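Report on the February Visit to the Drutura Supply Center

Members of the Office Services Section visited the Drutura supply center in February as part of the annual review of stationery purchasing and storage. The delegation was received at 9:30 a.m. by Firdevs Tekin, head of supply operations, and was accompanied throughout by Femke Dewulf of the Cindutier purchasing office. The visit lasted until shortly after noon.

Drutura supplies schools, municipal offices and training centers with desk goods and small classroom items. The center currently serves 102 customer sites and keeps 474 product lines in regular stock. Orders are received through the Bozsik catalog system, which the Section has also used for its own requests since the last contract renewal.

The first part of the morning was given to the main storage hall. Paper, folders and binding supplies are kept on the lower shelves, and lighter goods are stored above shoulder height. Ms. Tekin explained that the hall was rearranged after staff reported long walking distances between paper stock and the packing stations. The aisles are now marked by product family, and the new signs are large enough to be read from the loading door. The delegation noted that returns are still held in the same area as incoming deliveries. Ms. Tekin confirmed that a separate returns bay is planned.

The delegation then moved to the sorting rooms, where small items are grouped by kind and placed in divided containers before they go out to desks and classrooms. Glue sticks, chalk, markers and erasers make up most of this work. Ms. Dewulf asked whether adhesives could be kept apart from writing materials, as sites had complained of residue on pens and rulers. She was told that a two-part container has been adopted for mixed desk sets and that a trial at Nevutska Primary School has been well received.

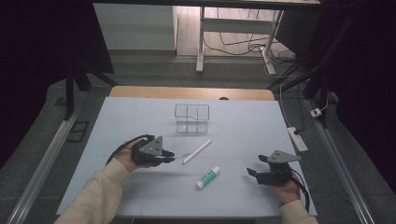 Small desk items and a divided container on a table.

The containers are clear, which allows the contents to be checked without handling. Labels are applied to the short side only. At present the center prepares 80 desk sets per shift, and the finished sets are stacked on carts for transfer to dispatch. Members of the delegation were invited to inspect several completed sets and found the contents to be in agreement with the packing lists. One list used an outdated item name for correction tape, and this was reported to the supervisor.

Dispatch was visited last. More than 2,000 parcels leave the building each month, with the heaviest demand falling before the start of the school term. Mixed orders are packed in reusable crates where the customer has agreed to return them. Ms. Dewulf requested a written schedule of crate collections for the Cindutier sites, and Ms. Tekin agreed to provide one.

A short meeting followed in the upstairs conference room. The following points were recorded:

The Section will receive samples of the divided container in both available sizes.

Drutura will review the item names used on its packing lists and correct them in the Bozsik catalog.

The minimum order for single glue sticks will remain unchanged until the contract is next reviewed.

The Section thanks Ms. Tekin and the staff of the supply center for their time and for the documents provided. Copies of the price list and the delivery calendar are available from the Section office on request.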